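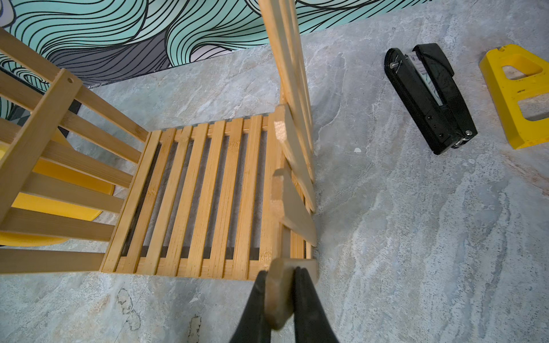
4.2 Fingertip comparison on household objects

The second set of trials compared two fingertip designs on the same parallel gripper. The Zarkon tip is a plain molded pad of one hardness. The Plenatar tip has the same outline and the same mounting holes, but a softer layer is bonded to the contact face. Objects were chosen to force different kinds of grasp. Most of them had been used in the earlier arm study, which kept the results comparable with Section 4.1. Slatted furniture was the hardest group for the planner. A bamboo shelf unit lying on its side, as in Figure 3(a), offers many thin parts that look alike from the wrist camera, and the gaps between the slats return floor depth instead of object depth. For this group we restricted grasps to the end pieces, where the rounded tip of a single strip fits between the two fingers. Grasps on the middle slats were left out of the comparison. The planner often put the fingers across a gap, and the outcome then said more about the planner than about the tips.

Each tip was used for 150 attempts. One Zarkon attempt was dropped after the controller lost its connection to the arm, which left 149. The force limit was set to the same value for both tips and was not tuned per object. Finger speed was also fixed. An operator drove the arm to a pre-grasp pose, and the Hirken controller handled the final approach and the closing motion. The same operator, Dayana Ticona, ran every trial in this section, so differences between operators do not enter the results. Tips were wiped with a dry cloth between object groups but not between attempts.

An attempt was scored as a success if the object stayed in the fingers through a lift, a short sideways move and a hold. Rotation in the grasp was noted separately. We had first planned to count any visible rotation as a failure, but this turned out to be too strict for long objects, which almost always swing a little when lifted from one end. For furniture that was too large to lift clear of the floor, the lift was replaced by a pull along the floor, and the hold was done with the arm stopped and the fingers still closed.

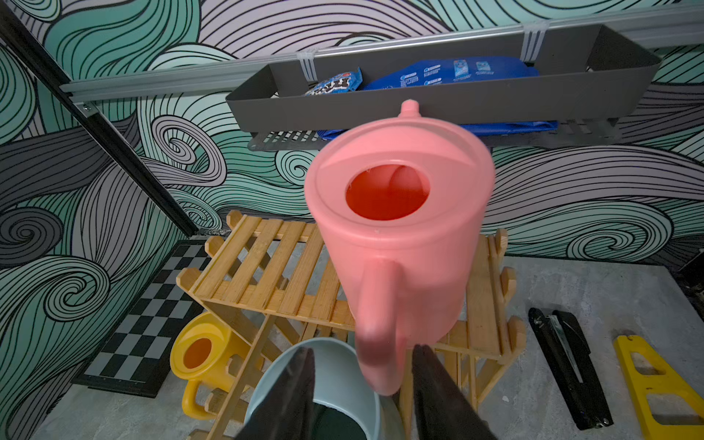
Figure 3. Wrist camera views from the fingertip trials. (a) Grasp on the end piece of a bamboo shelf unit. (b) Grasp on a pink plastic watering can.

Hollow plastic objects behaved differently from the furniture. Their walls flex under load, and the fingers can keep closing after first contact without a clear step in the motor current. The Hirken controller uses that step to decide when to stop. With the Zarkon tip the step was usually sharp enough to detect. With the Plenatar tip the soft layer took up part of the travel, and the stop came late in 43 attempts. A late stop did not always mean a failed grasp - in many cases the object was held well, only with more force than intended.

We also saw an effect of the tips on the camera view. The wrist camera sits close to the fingers, and both tips hide part of the object once they close. The Mangundap tracker, which we used to measure slip, needs some visible surface next to the contact area. On small handles it had little to work with, and slip for those objects was scored by hand from the recorded video. Hand scores and tracker scores are not mixed within an object group.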